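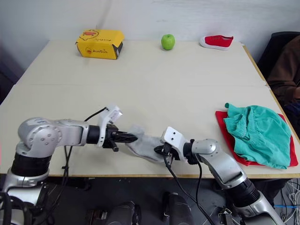
20th May — sock day, finally!

Pulled the sock work forward because the Gredden knits have been sitting in the drawer and I couldn't wait until July. Target for the whole Lomik list is still 3000 folds and turns across all fabrics, and socks are down for 450 of them. I love this part of the list. Towels are flat and polite, but a sock has a heel, a cuff, a toe and opinions.
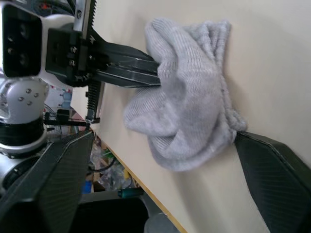
Lighting first. I want the lamp kept low on the Guo bench setup, as it brings out knit texture so much better than the ceiling panels. Ribbing in the light gray one reads clearly even with the whole thing bunched up, and the folds have real depth. Soft shadow on the tabletop too, no hard line. Keep this setting!

Started a new page in the Zusulel sheet for grip spots, 22 rows so far.

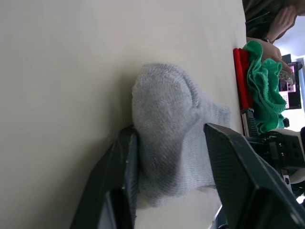 Fabric notes, for whoever does the next batch. Thickness matters more than length, so please write down where on the sock you are and skip the overall size. The gray terry is a great case — dense and fuzzy with loops at the thick end, then a finer rib toward the cuff. Two fabrics in one sock, so two rows in the sheet.

To do: look for a wool pair, compare plain cotton, print the fold chart bigger.
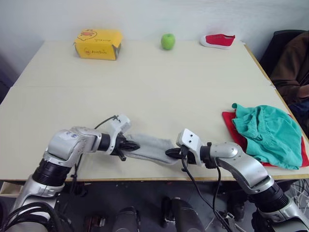
Back row: yellow duck box, green apple, red shoe.

Wool pair goes first next time. Drawer key is back on its hook.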